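Bondden Student Robotics Project
Progress report to the Macapagal Fund, second period
Prepared by Rhea Sebastian, project lead

Summary

This report covers the second period of the grant, from the start of the spring term through July. The project is on schedule with one exception, the second arm, which is explained under Equipment. The students have a working pick-and-place task for test tubes, a set of recorded demonstrations large enough to train on, and a first round of trial results. We are not asking for a change in the total award. We are asking to move a small amount between two budget lines, and that request is at the end.

Background for new readers

The Bondden project is an after-school class in which high school students program a tabletop robot arm to handle ordinary lab items. The students chose the task in the first period after talking with the chemistry teachers, who spend a good part of each prep hour setting out and putting away glassware and tubes. The goal for the full grant is an arm that can move test tubes between racks and place them where a student can reach them. Nothing in the project involves filled tubes or chemicals, and we do not plan to add them.

Work completed in this period

The class has been split into three working groups since the spring term began. One group handles the arm and gripper, one handles data, and one handles testing. Students change groups halfway through the term so that each of them has spent time on at least two of the three.

The arm group finished the new gripper fingers. The first set was too wide to fit between neighboring tubes, and it tended to push the rack instead of closing on the tube. The students went through four versions before settling on the current one, which has a rounded tip. They also rewrote the homing routine. The arm used to need a manual check every time it was powered on, and it now returns to the same start position without help. Setup at the beginning of a session used to take up much of the first half hour. It now takes a few minutes.

The data group recorded 1,164 demonstrations. In each one, a student guides the arm by remote control through a single pick or a single placement. The group set its own rules for what counts as a usable recording. A demonstration is thrown out if the gripper touches the rack hard enough to shift it, if the student stops partway to correct a mistake, or if the wrist camera loses its connection. Students label each recording before the end of the same session. In the first period we let labels pile up, and many had to be done again from memory, so this was a needed change.

The testing group wrote a trial sheet and a scoring method. A trial is scored as a success only if the tube is lifted clear, carried, and released upright in the assigned hole. A tube that leans or has to be nudged counts as a failure. There was some disagreement in the class over this, and several students argued for partial credit. They voted to keep the strict rule for the main score and to note near misses in a separate column.

Trial results

The testing group ran 300 trials with the arm working from the trained program, with no student at the controls. Results were strongest when the tube was in an outer row with no neighbors. They were weakest when the tube stood in a middle row with tubes on both sides. The full trial sheets are available on request, and we would rather share them in that form than give a single percentage, as the mix of easy and hard positions changed during the testing weeks.

Two causes account for most of the failures. The first is depth. Clear tubes are hard for the wrist camera to pick out, and the program sometimes closes the gripper short of the tube. The second is rack position. If the rack is turned a few degrees from where it was in most of the recordings, the arm approaches at the wrong angle.

The students are working on both. For the first, the data group is recording the approach more slowly, with more views of the tube before the gripper closes. They also tried a strip of colored tape near the rim. It helped, but the class decided against it for the final task, since the chemistry teachers do not want to tape their tubes. For the second, new recordings are made with the rack turned to a different angle at the start of each set.

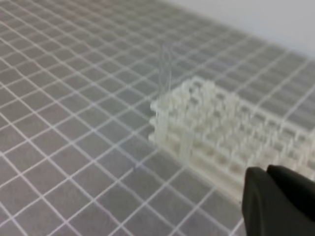
Wrist camera view: a single clear tube in the front of the rack, with the gripper fingers at lower right.

The gridded work surface was a student suggestion. The lines give the testing group a simple way to write down where the rack sits at the start of a trial, and another group can then set up the same trial later.

Student participation

The class enrolled 30 students at the start of the period. Attendance stayed steady through the spring and dropped during final exams, as we expected. We now schedule no recording work in exam weeks and use that time for repairs and write-ups.

Students presented the project at the Nevitz regional student showcase. They brought the arm and ran it live for visitors. It did not work well for the first hour because the lighting in the hall was much brighter than in our room. Two of the students moved the table and put up a cardboard shade, and after that the arm ran for the rest of the day with only short stops. The class has added lighting changes to the list of conditions to test in the next period.

Equipment

The first arm has been reliable. One wrist cable wore through and was replaced from the spares box. The second arm, ordered from Pikalent early in the period, arrived late and with a faulty joint motor. The supplier has replaced the motor at no charge. The arm is assembled but has not been used for recording yet, and this is the one item behind schedule. With two arms running, the data group should be able to record in two sets at once and shorten the wait for each student's turn.

Budget

Spending to date is within the approved plan. Equipment purchases for the period came to $2,524, including the replacement cable, gripper material, and a second set of plastic racks. The travel line is underspent because the showcase was closer than the event we had planned for.

We request approval to move $300 from travel to supplies. It would pay for more racks and tubes in different sizes, which the testing group needs for the next round.

Plans for the next period

The second arm will go into use at the start of the fall term, once the students have checked it against the first. The data group will record with turned racks, full rows, and changed lighting. The testing group will repeat its trials with an equal number of easy and hard tube positions, so that the two rounds can be compared going forward. In the second half of the term we plan to bring the arm into the chemistry prep room for a short supervised trial with empty tubes. The chemistry teachers have agreed to this and will fill out a one-page feedback form after each session.

The next report will include the feedback forms and the complete results of the second round of trials.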